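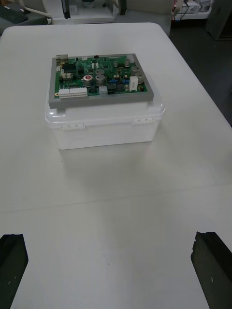

Bendik Strömberg wrote in to ask whether the lid of a storage box is really a good enough stand for a bare board, or whether he ought to buy a proper one first. A closed box is fine for sorting and looking, Bendik! For anything with a screwdriver, go down to the table top.

4. Storing your controller board

Now the fun part. A spare board that has been put away well is a lovely thing to come back to, and it only takes a few minutes.

4.1 Before you start

Clear a flat table and wipe it down. Disconnect the board from the mains and from every lead, then leave it alone for 26 minutes. The big round capacitors can hold a charge long after the power has gone.

CAUTION: Never touch the capacitor tops or the solder side during this wait.

4.2 Packing

1. Keep the board in its grey tray. Lift by the tray, with both hands, and your fingers stay well clear of the parts.

2. Look along the white connectors at the edge. Brush out any dust with a dry, soft brush (a clean paintbrush does nicely).

3. Write the board number on a paper label. Kanthorpe boards start with 659, Durngate boards with 700. Do this now, while you still remember which is which!

4. Slide board and tray together into an anti-static bag and fold the end over twice.

5. Choose a box with a clip-on lid that is larger than the tray all round. If the tray overhangs the lid when you rest it on top, go up a size.

6. Lay the bag flat inside, parts facing up. Press each clip until it clicks.

Note: Frosted boxes are a joy here, as you can often make out a label without opening anything. Stick it facing outwards on the inside wall.

4.3 Where to keep it

Any dry cupboard indoors will do. Lofts and sheds get damp, even in July. Stack boxes of the same size only, and put nothing heavy on top.

Spare lids and clips are listed under Flendside parts in section 9.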